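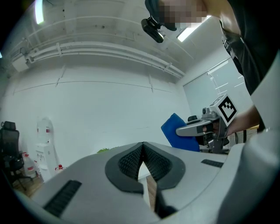
**Figura 3.** Una persona con cámara frontal sostiene una esponja azul con una pinza manual provista de un marcador fiducial. Vista tomada desde otra pinza de mano, cuyas almohadillas negras se observan en primer plano.

## 4. Planificación del equipamiento y del presupuesto

La compra del equipo se planificó en enero, antes de fijar la lista definitiva de tareas. Esta decisión tuvo consecuencias que conviene describir, pues los trabajos anteriores suelen informar del precio del brazo robótico y omiten el resto de los gastos. En nuestro caso, el límite asignado a la captura manual fue de 3.000 euros, sin contar los salarios ni el mobiliario de la sala.

Se pidieron ofertas a tres proveedores. Nustero ofrecía una pinza cerrada, con carcasa y ventilación propias, y un plazo de entrega corto. Ginow proponía un mecanismo abierto con empuñadura y gatillo, más económico, cuyas piezas de desgaste se venden por separado. La oferta de Fekete incluía la calibración en su taller, pero superaba por sí sola el límite y fue descartada en la primera revisión.

El criterio principal fue el coste por hora de demostración útil. Para calcularlo se sumaron el precio de compra, los repuestos previstos y el tiempo de preparación de cada sesión, y el total se dividió entre las 300 horas previstas en el proyecto Sasta. El precio de compra resultó menos determinante de lo que habíamos supuesto. Los dedos y las almohadillas se gastan con las tareas de contacto, como la manipulación de esponjas (Figura 3), y por ello se reservó una partida de 80 euros mensuales para su sustitución.

Los marcadores fiduciales merecen una mención aparte. Un cubo impreso cuesta muy poco, pero un cubo mal fijado obliga a repetir la calibración y puede invalidar una sesión entera. Recomendamos comprar los soportes junto con la pinza y pedir al menos un juego adicional. También las cámaras de cabeza deben figurar en el presupuesto inicial, con sus baterías y sus correas. Nosotros las incluimos tarde y fue necesario trasladar fondos de la partida de almacenamiento.

En cuanto a la sala, no se hizo ninguna reforma. Se trabajó con la iluminación fluorescente existente y con las persianas bajadas, lo cual redujo los cambios de luz entre sesiones. El presupuesto contempla 16 sesiones de prueba, destinadas a comparar los dos tipos de pinza antes de confirmar el segundo pedido. Hasta que terminen estas pruebas, la cantidad restante permanece sin asignar.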